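We use cookies to remember your settings and to see which tips get read. By staying on the page you're fine with that. Accept | Settings

Can a Machine Do It Yet? Laundry, Bags and the Shop Floor

184 shares | 37 comments

Every December I get the same letter from readers in different handwriting. The house is full, the hamper is fuller, and would I please say whether there is a robot worth buying that will fold the towels. I've been putting these household tips together for 11 years now, first as a sheet stapled to the counter at my brother-in-law's hardware store in Jillstead and then here, and I've always answered with a cheerful "not yet." This year I thought I'd give it a proper answer, with some tips along the way for those of us still doing it by hand.

Let's start with what machines already do well, because I don't want to sound like an old grump about it! Washing is solved. Drying is solved, if you clean the lint screen. My floor robot goes out at 6 every morning and does a decent job on the kitchen tile, provided I pick up the bath mat the night before. (Hang the mat over the tub. It dries better there too.) Dishes are mostly solved, though something still has to load and unload them, and at our place that something is me.

What these have in common is that the machine never has to work out what shape a thing is. Water goes everywhere in the drum. The floor stays flat. A towel is a different animal altogether – pick it up by one corner and it becomes a long droopy thing, pick it up by the middle and it's a sort of mushroom, and drop it on the table and it is neither of those.

I talked this over with Benito Iglesias, who ran the folding tables at a commercial laundry called Barrios for a good part of his working life. They had a big flatwork machine there that could iron and fold 260 sheets in an hour, and he was fond of it. But two people stood at the front of it all day, finding the corners and feeding them in straight. The machine could fold beautifully once somebody had shown it the edge. Finding the edge was the job, he told me, and he still can't walk past a badly folded tablecloth.

Cloth bags are the same trouble in miniature. We all have a drawer of them by now, and they're a fair test for any helper, human or otherwise. The fabric is soft, it wrinkles, and one layer lies right on top of the other, so it's easy to grab both when you only wanted the top one. Anybody who has tried to open a tote with a bag of onions on one hip knows the feeling.

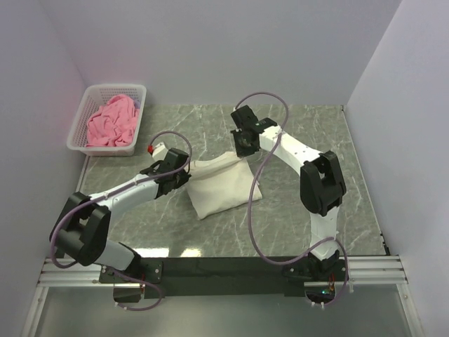
Page 6

Two arms are a sensible way to go at a bag, and it's how I'd teach a child to do it. One hand works at a corner while the other stays close by to take hold of something else. I also like a bare work surface for this kind of chore, with the basket pushed off to the back corner where a sleeve or an elbow won't drag it along. A pink cloth stuffed in a mesh basket is about as close to my own laundry room as I could ask for.

So here's how I do my bags, and you can decide for yourself how much of it you'd trust to a machine. Lay the bag flat and smooth it from the bottom seam up toward the opening, pressing the air out as you go. Tuck the handles down inside. Fold the long sides in to meet at the middle, then roll from the bottom, snugly, and stand the rolls on end in a shoebox. If the cotton is badly creased, mist it with water first and let it sit while you make your coffee. Canvas ones want a warm iron and some patience.

For towels, fold lengthwise into thirds and then in half, and put them on the shelf with the fold facing out. I do mine on top of the dryer while they're still warm. Fitted sheets I will not get into again, we had 105 letters the last time.

Now, the shop floor. Teodoro Escobar keeps the machines going at Clemik, a small outfit that makes cabinet hinges, and he was kind enough to walk me through on a Tuesday when things were slow. They have an arm that takes hinges off a tray and sets them in a press, and it does that all shift long without a complaint. The hinges are stiff and identical and sit in the same pockets every time. At the far end, though, the finished hinges go into little drawstring pouches, and that part is still done by people sitting at a bench with the radio on. They tried a pouch filler from Sundier and sent it back. It would pinch the cloth shut as often as it pulled it open, he said, and then pour the hinges on the floor.

He did give me one tip from that bench that I've used ever since. Before you try to open a floppy pouch or a produce bag, rub the two sides between finger and thumb in opposite directions, a quick little scrub, and the layers let go of each other. Works on trash bags too.

So my answer for this year is still "not yet" for the folding, though I say it with less of a smirk than I used to. If you do have a floor robot or are thinking of one, get the cords up off the carpet, keep the socks out of its way, and empty the bin more often than the booklet says. And if you run a shop and want to hand something over to a machine, Teodoro would tell you to start with the stiff parts and leave the cloth for later.

Send me your bag drawers, your towel arguments and anything you've learned about getting wax out of a tablecloth. I'm going to need that last one before the month is out.

Like these tips? Get them in your inbox on the first of the month. Enter your email to subscribe. Unsubscribe any time.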